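Drustden Football Club is a women's football club from the small harbour town of Drustden, and it has played its home matches at the Etiton Ground for as long as most of its supporters can remember. The club is best known for the long and happy stay of Graziella Negri, a left-back who arrived on a free transfer one July, aged 18, and who went on to captain the side for eight seasons, much to the delight of the regulars behind the town goal.

Negri's last match was a home win over Uten on 30/12/2003, in which she scored one of only five goals in her whole career (a header, of all things, from an Akgül corner). She turned down a move abroad that winter and stayed on to coach the juniors, several of whom later found their way into the first team.
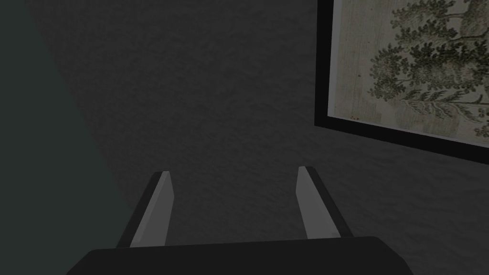
Framed botanical picture on a dark wall, computer rendering

The club plays in green and white, and its reserves share the same ground.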